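News > Workshop and Community > Projects

Search this site Enter keywords Go

Last updated: August, 4.30 pm

Shared workshop completes hand-held grippers for cloth handling project

The Zamunness shared workshop has completed a matched pair of hand-held grippers, built by its members for a project on the automatic folding of household fabrics. The tools are now in use in members' own homes, where the next stage of the work is being carried out.

The project, known as Gromach, was set up to find out whether a small automated folding table could be built with the equipment available in an ordinary shared workshop. Cloth remains a difficult material for machines to handle. It changes shape whenever it is lifted, and a grip that suits a cotton sheet may slip on a heavier curtain or crease a lighter scarf. Members therefore decided to record how people handle such items before starting on the table itself.

Each gripper is worked by hand and closes two upright fingers on the fabric. The fingers are faced with blue pads, and the black body has slots cut through it. The design went through several versions over the winter, most of them concerned with the angle of the arms and the fit of the pads.

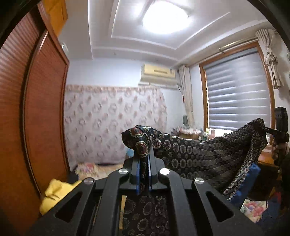
A fold of patterned fabric is held between the padded fingers of one gripper while a second gripper holds the far corner.

Members have so far logged 1,378 separate grips on 58 items, among them bed linen, tablecloths, scarves and lengths of dress fabric. Larger pieces are handled with both tools, one at each end. The type of cloth and the place where it was held are entered in the project log after every session.

Pads for the fingers were supplied by Strobel, a local firm which also advised on their thickness. Univik, which lets the workshop its premises, has agreed to make a further bench available for the folding table until the end of the project.

The workshop said that the home sessions would continue for a further eight weeks. "The grippers have performed well on medium and heavier fabrics," it said in a statement. "Very fine materials still present some difficulty, and a softer pad will be tested before the design of the table is settled."

Drawings and a list of parts will be placed in the workshop library once the softer pad has been tested. Members wishing to borrow the grippers should apply at the front desk, where a short introduction to their use is given before each loan.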